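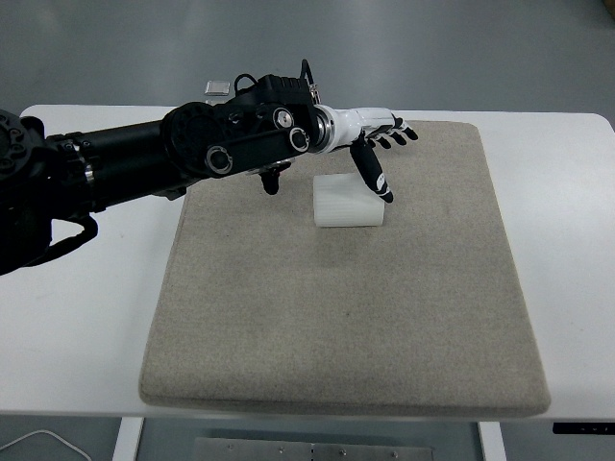
Does a felt pad on a smooth tabletop change how a small, light item stays put once it is set down?

The pad changes it mostly for items with ribs or ridges, which tended to rock or slide on the bare top and to stay where they were placed on felt.

3. Work surface

3.1 Table and pad

All placements were carried out on a white table standing on a smooth gray floor. The tabletop was used in two conditions: bare, and covered in the working area by a large beige felt pad. Figure 1 shows the padded condition with a small white translucent ribbed item on the felt. The pad was laid directly on the tabletop without tape or adhesive, and its position was checked against pencil marks at the corners before each block. Pad thickness was 4 mm as supplied by Minura. A second pad from the same delivery was kept flat in a drawer and compared with the working pad at the end of each block, so that wear in the nap could be noted.

Figure 1. Padded condition. Small ribbed item on the beige felt pad; white tabletop and gray floor beyond.

Beige was preferred to the white felt used in our pilot. Pale translucent items on white felt were hard to find again under the overhead lights, and item edges could not be marked reliably. Dark gray felt gave stronger contrast but showed lint, which two raters confused with small fragments of packaging. The beige pad was a compromise on both points. It does not give strong contrast for white items, and raters were asked to mark edges from the shadow side where the outline on the lit side was faint.

3.2 Items

The item set contained 40 small household and packaging pieces, divided into smooth, ribbed and irregular groups by Hajnalka Szilágyi and Kanini Were working separately. Disagreements were settled by a third rater, Osvaldo Donati. Translucency was recorded but was not used for grouping. Items heavier than 100 g were excluded, as were items with rubber feet or adhesive residue. Each item was wiped with a dry cloth and left on the table overnight before use.

Ribbed items required a fixed starting orientation. An item resting on a rib has a narrow line of contact with a hard surface, and a small turn can bring it down onto the neighboring rib. On felt the rib sinks slightly into the nap and the contact widens. We therefore recorded orientation by the rib facing up, marked with a pencil dot small enough not to alter the item's balance.

3.3 Procedure and scoring

Each item was set down once per block on a cross drawn in the middle of the working area. On the padded surface the cross was made with two lines of pale thread, stitched flush with the felt. Displacement was measured from the center of the cross to the center of the item after it had come to rest. Rolling onto another rib was scored as a change of orientation even when the displacement was small.

Blocks alternated between the bare and padded conditions, with the starting condition drawn by lot. The pad was brushed in one direction between blocks. An early version of the protocol omitted brushing, and data from those sessions, collected in September, are not included in the analysis. Room temperature and humidity were logged at the Gachanja site but not controlled.

After exclusions, 33 items had complete records in both conditions. The seven items dropped were lost to incomplete orientation records. Most of these were ribbed, so the ribbed group is smaller than planned and the comparison in Section 4 should be read with this in mind. We did not test other felt densities, and the results may not carry over to pads with a pressed or coated surface.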